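Forum > House and Garden > Water and Drainage
Print this thread | E-mail this thread
Reading time: 8 minutes

Rain barrel overflow keeps ending up against the foundation

millrace_dan
We bought a house in Vunham last fall and it came with two rain barrels on the back downspouts. They fill in one decent storm and then the overflow runs down the side of the barrel and sits against the foundation. I have a damp strip on the inside of the basement wall right behind the one on the north corner. The other one is on a slope and seems fine.

The roof section that feeds the north corner is 592 square feet. Gutters are five inch, downspout is the small rectangular kind. The barrel has one overflow fitting near the top that takes a garden hose. I have a hose on it now and it can't keep up.

Do I need a bigger barrel, a second barrel, or should I just take it out and put the downspout back the way it was? My wife uses the water on the vegetables so I'd like to keep it if I can.

pebblecreek
Take it out over the winter at least. A damp basement costs more than tomatoes.

Hortense_B
The hose fitting is the problem. Do the math on it. One inch of rain on 592 square feet is a bit under 370 gallons. Your barrel is probably 50 or 55. So nearly all of it has to leave through a three-quarter inch hose while the downspout is pouring in at the top. No barrel you can buy at a store will fix that.

What you want is an overflow the same size as what comes in. Cut a hole near the top of the barrel, put in a two inch bulkhead fitting at the minimum (three is better) and run pipe away from the house. Ten feet if your lot allows it.

millrace_dan
Thanks. I hadn't done the math and assumed the hose was made for it because it came that way.

oldgutterguy
I'd go a different way from Hortense. Put a diverter in the downspout. When the barrel is full the water backs up and goes down the regular downspout like before. You don't cut the barrel at all, and you don't have a second pipe crossing the yard. I put up gutters for 22 years and every cut barrel I went back to was leaking at the fitting.

Hortense_B
Diverters are fine until a leaf gets in them. Then either the barrel gets nothing or the downspout backs up at the elbow. Mine clogged twice in one September. A bulkhead fitting leaks if you cut the hole too big or put the gasket on the outside. It goes on the inside.

oldgutterguy
People put it on the outside because the directions in the box show it on the outside. Anyway a leaf screen at the gutter takes care of the diverter.

Hortense_B
Then you have a leaf screen to clean off a ladder. With mine I clean a basket at waist height.

pebblecreek
Dan, which way does the ground slope at that corner? None of this matters if the ground slopes back to the house.

millrace_dan
It's flat for the first four feet or so and then there's a flower bed with metal edging. I put a level on it tonight and it might tip back toward the house a little.

pebblecreek
There you go. The edging is holding the water in too. I would fix that before spending anything on fittings.

Rigoberto Escobedo
I agree with pebblecreek on the order of things. We had the same situation on our place outside Sison. Had a contractor quote us $2060 for an interior drain along one wall. Before signing I pulled the edging, brought in soil and sloped it away from the house, six inches of drop over ten feet. Then I extended the downspout. The total was under $300 and the wall dried out by the next summer. I'm not saying an interior drain is never needed, but do the outside first.

Use clay soil for the slope. Not topsoil, not mulch. Topsoil lets the water go straight down and you end up with a nice looking slope on top and the same wet wall. Pack it in layers. Keep it at least six inches below the siding.

millrace_dan
How did you pack it? I don't own a tamper.

Rigoberto Escobedo
A hand tamper is cheap at any hardware store. I did three inches at a time and wet it a little between layers. It took a weekend.

tessa_in_vosham
Jumping in with a related question. Is anyone using something other than a barrel? I have a short downspout off a porch roof and a barrel won't fit under it even if I set it right on the ground. I was thinking about a stock tank or some kind of wide tub.

oldgutterguy
Stock tank works. You need a lid or you'll raise mosquitoes. A lot of towns also have something to say about open water if there are kids nearby, so look that up.

Hortense_B
Agree with him on this one. Window screen stretched over the top and held down with a bungee cord will keep mosquitoes out as long as there are no gaps. It won't keep a small child out. For that you need a rigid lid that fastens down.

tessa_in_vosham
No kids here, but the neighbors have two. I'll build a lid.

One more thing about plastic. The porch gets full sun from noon on. Will a regular plastic tub hold up or does it have to be metal?

Rigoberto Escobedo
Depends on the plastic. I've had both. The thin storage totes with snap lids are no good, they bow out when you fill them and the corners split by the second year. A thick tub with rounded corners and a rolled rim does much better because there's no sharp corner for the stress to gather at. Water is a bit over eight pounds a gallon, so whatever you pick, fill it once where it's going to stay and watch the long sides. If they bulge, put a strap around it or don't fill it all the way. 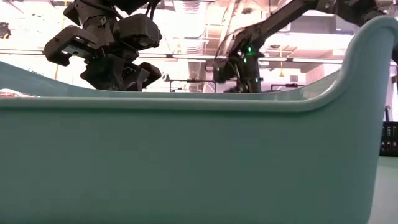

Color matters some too. Light can get through pale plastic and you will get algae on the inside walls by the middle of summer. It doesn't hurt the plants but it clogs a spigot. I painted the outside of mine with two coats of a dark paint made for plastic and the algae mostly quit. Scuff it with sandpaper first or the paint comes off in sheets.

For the sun, look for something sold for outdoor use. Farm stores are better for this than the home centers. And empty it before a hard freeze. A full tub with a solid skin of ice on it can crack along the bottom and you won't find out until spring.

tessa_in_vosham
Very helpful, thank you. Do you have the spigot in the side or do you just dip a watering can?

Rigoberto Escobedo
Spigot, four inches up from the bottom so it doesn't pull in the sludge. Put the tub up on blocks or you won't get a can under it. Check that the blocks are level both ways before you fill it.

pebblecreek
I just dip. One less hole to leak.

oldgutterguy
Finally someone who agrees with me about holes.

Hortense_B
You can't dip through a fastened lid without taking it off every time, and after a week of that people leave it off. I would put the spigot in.

millrace_dan
Update from me. I pulled the edging out Tuesday after work. There was a layer of plastic sheeting under the mulch, running downhill to the foundation. Whoever did the bed basically built a tray. I pulled all of that out too. The north barrel is disconnected for now and I put a long extension on the downspout.

I called the clay place on Clurnier Road and they will deliver two yards. They want $1120 for it including spreading, or much less if I spread it myself. I'm going to spread it myself.

pebblecreek
$1120 is crazy for two yards. Spread it yourself.

Rigoberto Escobedo
Check what they are calling clay. Ask for fill clay or clay loam with no organic matter in it. If they say "garden blend" that is topsoil.

Also call to have the utility lines marked before you dig anything deeper than the mulch. On older houses the gas line often comes in near a corner.

millrace_dan
Good call, I'll get that marked. House is from the fifties so who knows where anything is.

oldgutterguy
While you have the downspout apart, see if it goes straight into the ground on any other corner. Houses that age sometimes have clay tile under there that has been full of roots for decades. If it does, run a hose in it for ten minutes and see if it backs up.

millrace_dan
The southwest one does go into the ground. I'll try the hose this weekend.

Hortense_B
When the grading is finished and you have had a couple of good storms with a dry wall, then put the barrel back. I still say two or three inch overflow.

oldgutterguy
And I still say diverter.

millrace_dan
I have two barrels so I may try one of each and see which gives me less trouble. The slope side gets the diverter because if it fails there the water goes downhill anyway.

pebblecreek
Tape a piece of plastic wrap about a foot square to the inside of the basement wall, all four edges. If it gets wet on the wall side the water is coming through. If it gets wet on the room side it's just humid down there and you need a dehumidifier. Do it now so you have something to compare with later.

millrace_dan
Will do that tonight. Thanks everyone. I'll post again once the clay is in.

Print this thread | E-mail this thread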